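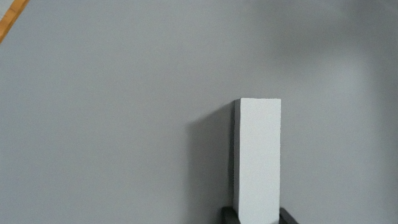 Last changed: April, 9:40 in the evening

I started again with the family tree tonight, after three weeks in which I did not open the box at all. The tea is next to me and the window is open, it is the first evening that is warm enough.

The question is still the mill in Pastow. My grandmother always told that our people came from there, and that the mill burned and they left with one cow. But in the parish book, the oldest line with our name is from 1612, and it says nothing of a mill. It says only that a man paid for 2 fields and a right to cut wood. I read the page three times with the magnifying glass. The word I took for "miller" last winter is maybe "smaller", to separate him from another man with the same name. I was a little sad about this. I liked the miller.

I wrote a letter to the archive in Nolter and asked for the tax rolls. They answer slowly, but always politely. If the mill existed, somebody had to pay for the water.

In the afternoon I was at the market and bought onions, thread, and a notebook with squared paper, because the old one is full. The woman at the stand gave me a wrong coin back and I noticed it only on the bus. I will tell her next time.

My knee is better. I walked up to the church without stopping, and coming down was also good. The cherry tree behind the wall has its first flowers, on the low branches only.

Tomorrow I want to copy the page clean into the new notebook, with the two possible words side by side. And I must call my sister about the cow.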